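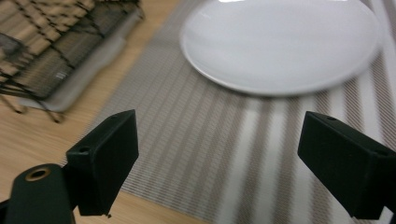

"How long does it take to learn a table setting?"

"Twenty demonstrations gets you a poor one," Leonora Catacutan said. "We stopped at 800."

The man from Preser wrote down both numbers. He had come to the Filtcombe open day with Wayne Entwistle, who was thinking of buying and had so far asked only about spare parts.

Kaja Kuusk ran the demonstration. She reset the station, read the checklist aloud, and pressed the green key. The arm went to its home position, paused, and moved out over the placemat. It set the plate down, backed off four inches, and waited for the next instruction.

"Why does it wait?" Entwistle asked.

"It's checking the plate against the edge of the mat. The tolerance is a quarter inch."

"And if it's off?"

"It picks the plate up and tries again. Three attempts, then it calls an operator."

"Who is the operator?"

"Today, me."

She ran it again. On the second cycle the arm placed the plate, waited, picked it up, and placed it in what looked to Entwistle like the same spot. He bent down until his eyes were level with the table.

"It moved it," he said.

"An eighth of an inch."

"That was inside your tolerance."

Kuusk looked at the log. The first placement had passed. There was no error code and no retry entry – only the two placements, eleven seconds apart, both marked good.

"Run it again," Catacutan said from the doorway.

Kuusk pressed the key. Entwistle stayed where he was, with his chin almost on the wood, and the man from Preser turned to a clean page.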